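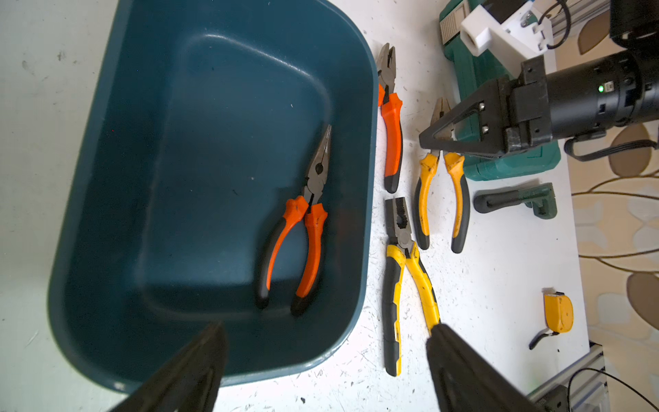 A robot that picks things up needs a body, but it also needs a program, and the program is the part I want to explain to you today. The program is a long list of instructions which a computer reads very fast. It has to answer a few questions again and again: What is in front of me? Where is it? How do I move my fingers there? Look at the pliers with the yellow-orange and gray handles, between the two black fingers on the right. You see pliers at once, and you do not even notice that you were thinking. For the program it is real work.

Let us begin with the seeing. A camera does not give the computer "pliers". It gives a big table of numbers, and each number says how bright or how colored one tiny dot is. If you have a magnifying glass, look very close at an old television and you will find such dots. The program must decide which dots belong together. Orange dots next to black dots can be a handle. But they can also be a toy, or a sock!

How does it learn this? People show it many examples. At Laryea, the small workshop where I help with the programs, we began with 116 pictures of tools. It was too few. The program called every long thing a wrench, also a banana. Then we made 2856 pictures, with tools turned in all directions, in strong light and in weak light, and after this the banana was safe. This part of a program, the part which makes sense of the pictures, is called perception. It is a difficult word, but it only means "noticing".

Now comes the planning. Imagine you are reaching for a glass at dinner and the soup is standing in the way. Your arm goes over the soup. You made a plan, very quickly. A robot program does the same with many small points in the air, like the dots in a drawing book that you connect with a pencil. First it checks every point: will the arm hit something here? If yes, it throws this point away and tries another one. The teal tub has a high side, so a hand that wants the pliers on its floor has to come from the top. A program that forgets the side of the tub will bump into it.

When two arms work at the same table, planning is harder. Each arm must know where the other one is. Our planner has the name Zoltell, and it keeps a kind of diary of the space: this piece of air is taken, this piece is free. If both arms want the same piece, one has to wait. You know this from the door of your classroom.

The last part is control. The plan says "go there", but motors are not perfect. They go a little too far or stop a little too early. So the program measures where the arm is, compares it with the plan, and corrects. In our workshop it does this 1000 times in one second. Try to clap only ten times in one second and you will see how much that is. With closing fingers it is similar. Pliers can lie with the handles open or closed, and the program has to choose a good place to hold. It can be near the middle, where the two halves meet – there they stay close together even when the handles are wide open.

Here is a game for two persons. One is the arm and closes the eyes. The other is the program and may only say "left", "right", "forward", "back", "down", "close". Put a spoon on the table and try to pick it up. Then put it inside a bowl and try again. Please use no sharp things. My niece needed a very long time for the bowl, and she was quite angry with her program, who was me.

In May I will write about what a program does when it drops something.

By Ewurabena Abugri
13 Apr 2026

More to read
Why does a computer need a clock?
Prurkia, the map program that got lost
How Lastell learned to sort buttons
What is a bug, and who finds it?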